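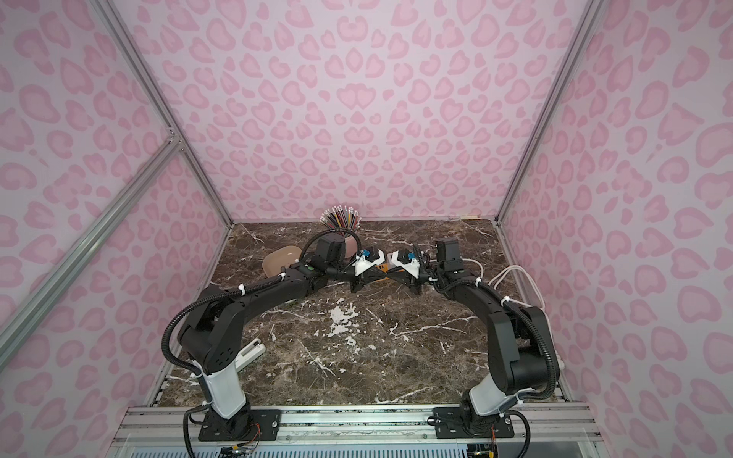 Section 3: Running the two-arm demonstration on open day

Wednesday, September 9, 2020
By Tatiana Říha, Jodholm workshop

The handover demo is the part of the open day that visitors crowd round for, and after a morning or two of practice you'll love running it! Everything happens on the marble-pattern table, with both arms fixed to the rail along the front. The bit people enjoy most is when the two grippers come nearly nose to nose near the back of the table with the small orange object between them, so stand to one side and let them see in. Allow around 40 minutes for setting up.

1. Wipe the table. The white speckled patch near the middle can be left alone.

2. Put the pink cup of pencils at the back and the shallow dish to its left. Visitors like the colours, and children always ask whether the arms can draw (sadly not in this demo).

3. Check that each arm's cable follows it freely. Move both arms slowly through their full reach before you load the routine.

CAUTION: Keep hands, sleeves and lanyards behind the rail line whenever the arms are powered. The circuit boards below the rail are exposed, so no drinks on the front edge, please.

4. Load routine 781 and run it twice with no audience.

5. Move both arms back over the table and place the block by hand, with the motors paused.

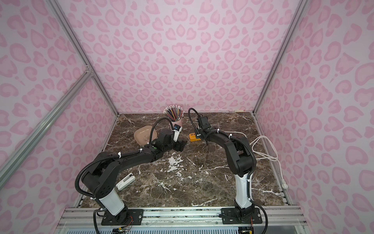 Fig. 2. Both arms towards the back of the table, with the orange-and-yellow block to the right of the pencil cup.

6. Call "clear", wait for your partner to answer, then start.

Note: If a handover fails, let the routine finish and start again from step 5. Daichi Yagi had this happen in front of a full room last September and the second attempt got a huge cheer, so don't worry about it!

7. When the group moves on, pause the motors and reset the block for the next one.

Questions before the day: Anderson Fagundes, Jodholm front desk | © Jodholm 2020 | Back to top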